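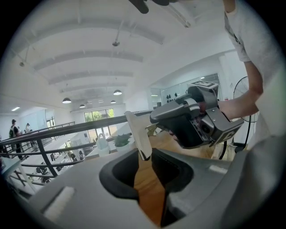 Orange-brown wooden tabletop, upper room, Tunthorpe. Railing farther back.

Tunthorpe Tables -- README

Maintained by Anayeli Figueroa. Last edited Mon 21 February.

What this is

A record of the tables in the two shared rooms at Tunthorpe: where each one stands, what the top is made of, and what has been done to it. The work started in October, when the upper room was opened for daytime use and tables began moving between floors without anyone writing it down.

Contents

tables.csv -- one row per table, 27 rows
log.csv -- one row per check or repair, 1742 rows
rooms.txt -- floor notes, including the line we keep clear along the railing

Columns in log.csv

There are nine: table_id, date, room, position, surface, mark_type, action, product, initials.

"position" is given from the stairs. R means the railing side, W means the wall side. Tables in the middle of the floor get M, even when they have been pushed together for a group.

"surface" is wood, painted or laminate. Do not guess the species. Earlier rows said oak or cherry based on color alone, and these were all changed to wood.

"mark_type" covers rings, scratches, dents and sticky spots. A table with no new marks still gets a row, with this field set to none.

"product" is blank for a plain damp cloth. Flarnora is the oil we use on bare wood. Tsao is the paste wax, used on the upper room tables only.

Known problems

Rows before the upper room opened have no position. Tables 14 and 15 had their labels swapped for several weeks, and the log was corrected from memory, so treat both with care. Color notes were written under different lights and do not match well from one checker to the next.

The notes field was dropped. It allowed up to 1000 characters and mostly held reminders about chairs.

Use

Copy what you like for your own rooms. If you find a wrong table_id, send the row number and the right value to Anayeli. Please don't re-sort log.csv -- the order of rows is the order of entry, and a few dates are missing.

Related
Stemgate Chair List
Tunthorpe Room Hours
Oil and Wax Notes
Label Template for Table Undersides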